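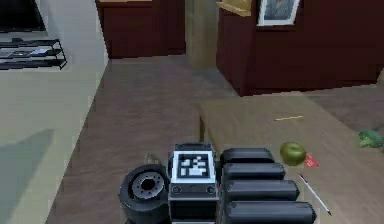 *Pen on the table, red furniture out the back.*

**1/** So the school sent home one of those notes saying my youngest should get her eyes looked at. She's in Year 2 and has never once complained about seeing anything, so I booked her in at Coelho Optical in Bremell, figuring we'd be in and out and off to the bakery.

**2/** We were not in and out! First they did the puff of air thing, which she LOVED and asked to have again. Then the letters. She read the top line like a champion, and the next one, and then went very quiet and started guessing animals.

**3/** I'm sitting in the corner chair reading the bottom line in my head like it's my exam. Meanwhile my child is telling a grown woman in a white coat that the fourth letter is "probably a duck".

**4/** Anyway, she's long-sighted, and one eye is doing most of the work while the other one has been having a holiday. Glasses all day, every day, and then back in August to see if we need to talk about patching.

**5/** Cue mum guilt. She's been sitting with one side of her face squashed into her hand whenever she does a puzzle, and I've been telling her to sit up straight. For months. The optometrist was lovely about it and said loads of parents miss it, but I still had a little sniffle near the sunnies rack. 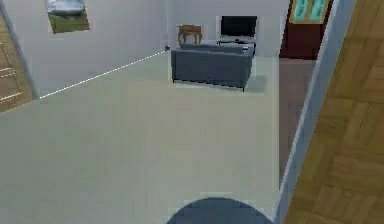
**6/** Then came the frames. She tried on every purple pair in the shop and settled on some Drindamard ones with a bendy hinge, which I'm told can survive being sat on. With the lenses and the coating it came to $388 before the health fund - I did have to lean on the counter for a sec.

**7/** Also, I'd parked in a 60 minute spot. No ticket, by some miracle, but if you're going to the one in Bremell, just catch the 901 from Piltden. It stops right out the front and you won't spend the frame-choosing bit sweating about your car.

**8/** We picked them up this arvo. She put them on, looked at me for ages and said, "Mum, you've got lots of lines." Lovely. Thank you, darling.

**9/** If your kid's been through patching, please tell me how you got them to keep the thing on. Stickers? Bribery? I'm very open to bribery.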